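March, 9:40 am

Dryer bench, Pedcombe unit. Picking up where I left off last time, notes were a mess so starting clean.

Complaint from upstairs (Sabina M.): mixed towel loads coming out damp in the middle, cycle running on way past what it should. She had to send one lot round twice. Teodoro thinks lint. Boris thinks the sensor bars. I think lint first, cheap to check, then argue.

Pulled plug before anything. Let it stand while I made coffee. Exhaust hose off, looked down it with the flashlight. Some fluff at the first bend, less than I hoped for. Brushed it out anyway, put the fluff in a bag and labeled it so nobody tosses it. Filter out, washed under the tap, there was a film on it. Water beaded on the mesh before washing, ran straight through after. Fabric softener sheets, bet you anything. Ask Sabina K. which ones they've been buying, she does the ordering now.

Filter drying on the radiator. Don't put it back wet!! (Note to self from last time.)

Then the drum.

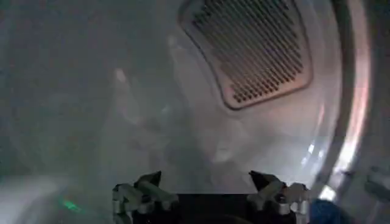

Inside of drum, vent panel upper right.

Perforated panel is the bit I care about. If the film is on the filter it'll be on that too. Wiped the slots with a white cloth and warm water, tiny drop of dish soap. Cloth came away gray, slightly tacky. Second wipe cleaner. Third wipe nothing much so stopped. Used the soft nylon brush for the slots, going along the slant and not across, across just bends the bristles and flicks gunk back at you. Kept the cloth from the first wipe, it's in the bag with the fluff.

Drum wall: went around it by hand, palm flat, feeling for snags. No burrs. One sticky patch low down, came off with alcohol. Melted something? Label glue maybe. Not a crayon this time thank god.

Opening rim: wiped. Door seal: felt ok, no tears I could find, did the paper strip test at four spots, strip dragged at all of them. Door hinge could use a tiny bit of tightening, left it for Boris becuase he has the right bit and gets upset when I use the wrong one.

11:15

Filter dry. Back in. Hose back on, clamp snug. Plugged in.

Test load: the 40 towels from the Vivetti box, wetted and spun same as always. Timer dry at 53 minutes, not sensor dry, so we take the sensor out of the argument for now. Went and did the Kuruc paperwork in the meantime.

12:20

Load out. Edges dry, middle of pile dry as well, the thick bath sheets still a bit cool and damp at the hems. Better than what Sabina M. described. Not calling it fixed on one load. Weighed everything before and after, numbers are on the clipboard, will type them up when Teodoro gives the laptop back.

Same again after lunch on sensor dry. If it quits early or runs forever then Boris gets his sensor bars and I owe him a pastry.

2:50 pm

Sensor run done. Stopped by itself, a few minutes longer than the timer run. Hems dry. So the film on the panel and filter is my best guess but I changed two things at once, plus the hose, so can't say which one did it. Should of run a load between the filter and the drum. Next machine do it in order:

hose only, run
filter, run
panel, run

Boring but then we know.

Cycle counter reads 2,819. Last deep clean on the sheet was at 2,000, so it went a long while without anybody wiping that panel. Alžběta wants an interval to put in the care sheet, I'd say go shorter than that by a lot but need more than one machine before writing a number down. Can we look at the Grirkow unit next? Same panel shape I think, check.

To do
- ask Sabina K. re softener sheets, get the box
- Boris: hinge
- more white cloths, down to the last couple
- type up weights
- nylon brush is going bald, order two
- bag with fluff + cloth is on the shelf over the sink, LEAVE IT

Teodoro's idea, writing it down before I forget: run a load with one sheet and one without after the panel is clean, see how many cycles till the water beads on the filter again. Could start that tomorrow if the towels are dry. They are dry. Ok starting tomorrow.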